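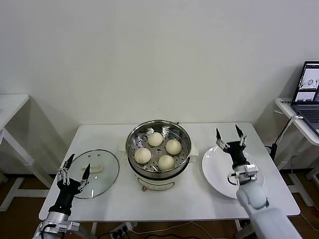 Accueil | Recettes | Pâtes et levains | Boutique | Contact

Classé dans : Cuisine vapeur, Pas à pas

Brioches vapeur maison : la pâte, le pliage, la cuisson

Recette refaite une dizaine de fois cet hiver, je note vite avant d'oublier. Niveau facile, sauf le pliage. Le pliage demande de l'entraînement.

La pâte
600 g de farine T45, un sachet de levure sèche, deux cuillères de sucre, une pincée de sel. Eau tiède à 33 degrés, pas plus – au-dessus la pâte part trop vite et colle. Environ 300 g d'eau, à ajuster selon la farine. Pétrir dix minutes au robot, quinze à la main. Boule lisse, torchon, une heure au calme. J'utilise la farine Prastari, mais n'importe quelle T45 fait l'affaire.

La farce
Porc haché, chou chinois bien essoré (vraiment bien), ciboule, gingembre, sauce soja. Mélanger toujour dans le même sens, ça lie. Au frais pendant que la pâte lève. Version sans viande : shiitakés, tofu ferme, un peu de vermicelle coupé court.

Façonnage
Dégazer, faire un boudin, couper. Étaler au petit rouleau, bords fins, centre plus épais. Une cuillère de farce, pas deux. Pincer le bord, tourner, pincer, tourner. Finir par une petite torsion sur le dessus. Les premières seront moches, on les mange quand même.

Deuxième pousse
Vingt minutes, chacune sur son carré de papier cuisson. À sauter sous aucun prétexte – sinon brioche dense et jaunâtre.

Cuisson
De l'espace entre les brioches, elles gonflent. Départ eau froide, douze minutes à partir de l'ébulition. Couper le feu, attendre trois minutes, puis ouvrir doucement. Ouvert trop vite, ça se ratatine.

Conservation
Deux jours au frigo, deux mois au congélo. Réchauffer à la vapeur, six minutes sans décongeler. Micro-ondes possible avec un papier humide, moins bon.

Prochaine fiche en mars : la pâte de haricots rouges.

© Lotach Cuisine – Nous écrire – Haut de page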